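Sumarwood Basket Weaving Evenings: Your Questions

Do I need any experience?
None at all! Most of our 7 regulars had never touched a length of cane before May, and they're still coming back (and still chatting the whole way through).

Can I bring my own materials?
Of course, though do soak them at home first, as our sink is tiny.

What should I make first? 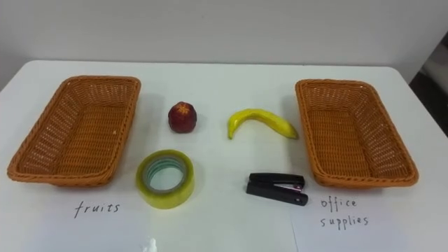
Your first basket is entirely up to you, and Crescencio Olvera will happily talk it over while the kettle boils. Many people like a plain rectangle with a flat bottom and a thick braided rim, like the orange-brown one on the left, and it's a lovely shape for bread or mail.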